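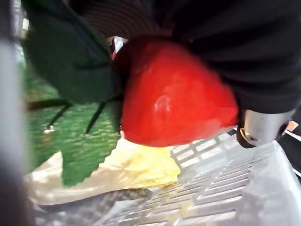 Faux fruit, fabric leaves and a very full bench: Marby opens its June styling hire range from Vullbridge

I've had an artificial strawberry on my desk for most of the year, and I've lost count of the people who've picked it up. So when Duygu Ateş asked me to write the announcement for our new hire range, I knew where I'd be starting.

Marby is the prop hire side of the Ateş family business, and from June we're putting our whole artificial fruit and foliage collection up for hire to cafes, school theatre groups, market stalls and anybody dressing a shop window. There are 555 pieces in it. The biggest group is fruit (300 of them, and yes, the strawberries are my favourite colour in the building), then 119 loose leaves and stems, with the remainder made up of garlands and a few odd vegetables we couldn't bear to leave out.

I love the strawberries for their shine. They're a proper glossy red, with broad shoulders and a blunt little tip, and they catch the light beautifully under shop lamps. The leaves are green fabric with dark veins running across them and a zigzag cut along the lower edge, and they're big! A single leaf will fill a gap in a display that would otherwise take you half an hour of fiddling.

Cengiz Gökçe looks after the sorting bench, and he's been at it since early autumn. Every piece gets a wipe, a check over the leaves and a fresh tag before it goes in a tub. He has firm views on tubs. Nothing heavy goes on top of the foliage, and the lemons travel separately (there was an incident with a garland, and I've been asked to leave it at that).

"I tell people to buy real fruit for the front row if they want the smell," Duygu says. "Put ours behind it and up high, where you don't want to be climbing a ladder every second morning."

We've also put together a smaller set we're calling the Gutov box, made for bench tops and cake tables. It's mostly berries and leaves, and it fits on the back seat of a small car. I know because I've driven it home twice.

Hire runs by the week, with pick-up from our Vullbridge counter between 8 am and 3 pm. Please bring the tubs back with their lids on. If you'd like to have a rummage before you book, come in and ask for Cengiz, or ring the counter on extension 321 and you'll most likely get me.

Media contact: the Marby counter, Vullbridge, extension 321. Sample pieces can be lent to photographers and stylists on request.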